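Home | Opinion | Archive | Write for us

Leave the door open

Fares Nseir

My building, Lomalden, has a laundry room in the basement with two machines for 34 flats. Last March the owners put up a notice asking us to shut the washing machine doors when we finish, so the room looks tidy. I think this is bad advice, and I have ignored it since the second week.

A closed machine stays damp inside. After a few days the rubber smells, then the towels smell, and people start buying scented products to cover it up. Vibeke Hedegaard on the third floor spent a whole winter changing detergents before she tried leaving the door open overnight. She has gone back to the cheap powder.

I accept that an open door gets in the way. In a narrow room you will catch your hip on it, and anyone with small children or a cat has good reason to keep it shut and look inside before each wash. For the rest of us it is a small nuisance – and a new machine is a large one.

Laundry is also a job that gets done better when it is left half visible. I grew up in a house where dirty clothes went into a cupboard and were forgotten until there was nothing to wear. I would sooner have an open wicker basket beside the machine, with something dark hanging over the rim and something blue bunched up underneath, and the door swung right back ready for the load. It looks untidy, and the washing gets done.
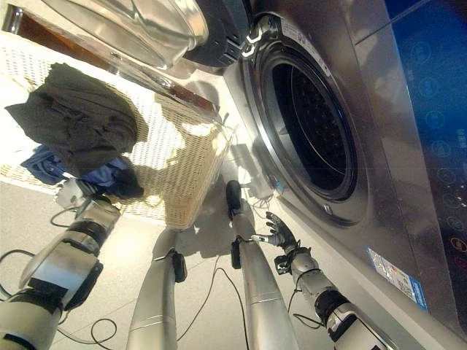
Contact | © Veven 2019 | Back to top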